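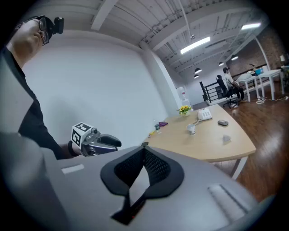 Figure 2.1 Hand-held grippers beside a desk set with a telephone and a vase of yellow flowers.

Chapter 2
Your Hand Is Showing Off

By now your team has picked a task for the Cuvoma project and argued over its name. Good. Set the name aside and pick up a gripper. You have spent your life with five fingers on each hand, and for the next 26 pages you get two.
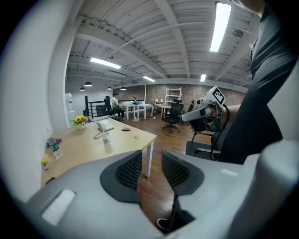

Start with something dull. Move a cup 10 inches, put it down, and write out every decision you made. Most teams list two. Then they try again slowly, and the list gets embarrassing.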